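How I Clean and Oil a Cutting Board

Posted Jul 13, 2018

I ruined my first good cutting board in a single winter. It was a wedding gift from my aunt, Lorraine Rewi, and I put it through the dishwasher every night until one January morning it had a split down the middle that I could slide a dime into. So please learn from me! The next board has lasted for years and all it gets is soap, a little salt and some oil.

What you need:
A board with no cracks in it
Coarse salt
Half a lemon
Food grade mineral oil (the drugstore kind is fine, a 300 ml bottle lasts me ages)
2 old cotton rags, T-shirt pieces are best

Step 1. Wash it. Hot water, dish soap, a soft sponge, both sides. I know some people swear you can't use soap on wood - I've done it forever and the wood doesn't care. Don't let it soak though, not even while you eat dinner.

Step 2. Scrub with salt and lemon. Toss a small handful of salt on the board and rub it around with the cut side of the lemon, squeezing as you go. Go with the grain. If you've been chopping onions, do this part twice. Rinse quickly and wipe it down.

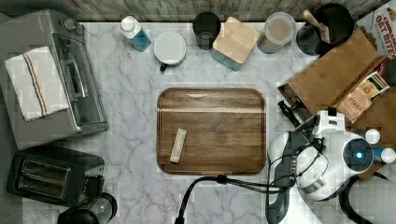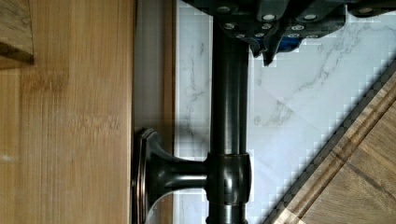 Step 3. Let it dry, and I mean really dry. Stand it on its edge so air gets to both faces and leave it overnight. If you oil a damp board you're just locking the water in, and that's how you get the funky smell my friend Wanda wrote to me about.

Step 4. Oil it. Warm the bottle in a bowl of hot water first if your kitchen is chilly, it spreads so much nicer. Pour a puddle the size of your palm and push it around with a rag. Do the top, the bottom, the sides, and any groove or handle hole (I always forget the handle hole). You want it shiny and a bit too wet looking.

Step 5. Wait 30 minutes, longer if you get distracted, then buff off whatever is left with the second rag. If it soaked up every drop, it was thirsty, so give it another coat.

Please don't use olive oil or the vegetable oil from your pantry. It goes rancid and then your apple slices taste like old crayons. I did that too, for one whole summer.

I oil mine once a month, or whenever a splash of water sinks in instead of beading up. New boards want it more often, maybe weekly for the first month.

Next time I'll do wooden spoons, which are the same idea but a lot more fiddly. Mine are soaking up their oil on a sheet of newspaper right now.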